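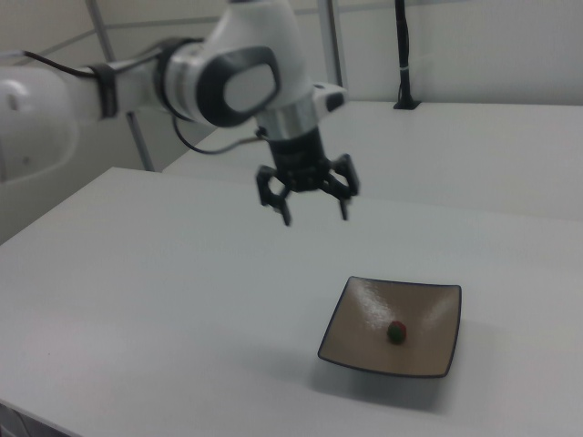
The community hall at Fendale was booked for 18 hours a week when the shire last checked. Most of those hours belonged to a playgroup and a tai chi class. The rest of the time the lights were off and the heaters ran on a timer that had been set wrong years before.

Country halls have been in this position for a long while. They were built for dances, flower shows and polling days, and towns of this size don't hold many dances now. Fendale has 2,909 residents, a bakery, a primary school and a pub that closes its kitchen at eight. The hall costs more to insure each year and brings in less.

Lleucu Prosser moved to the district in April and started asking who held the keys. The answer was four different people, one of whom had gone to live in Queensland. Bookings were written in an exercise book kept at the newsagent. To hire the hall for a birthday you had to ring twice, pay by cheque and collect the key before noon.
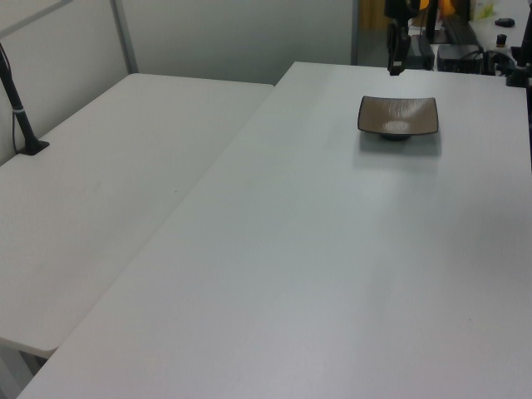 Jianhua Bai
Features writer

Prosser's first change was a lock with a keypad. The second was a price list taped inside the front window. Hire dropped to a flat rate for locals, with the kitchen included, and people could pay by bank transfer. A quilting group from Brandard took Thursday mornings within a fortnight. A bloke who repairs accordions wanted two evenings a month and got them.

The building itself needed more than that. The stumps on the north side had sunk, and the floor had a slope you could feel through your shoes. The supper room roof leaked over the urn. A grant covered the stumps but not the roof, so the roof was patched with sheeting left over from somebody's machinery shed. The colour doesn't match.

Not everyone was pleased. Some older residents liked the exercise book, and there was an argument over whether the honour boards should come down for painting. They came down, were cleaned and went back up in the same order. The piano stayed where it was because no one could agree on where else to put it.

The hall is now booked most evenings. Prosser would like to open up the old projection box, which has been nailed shut since the seventies, but the stairs have to be replaced first. The quote for the stairs is due before Christmas.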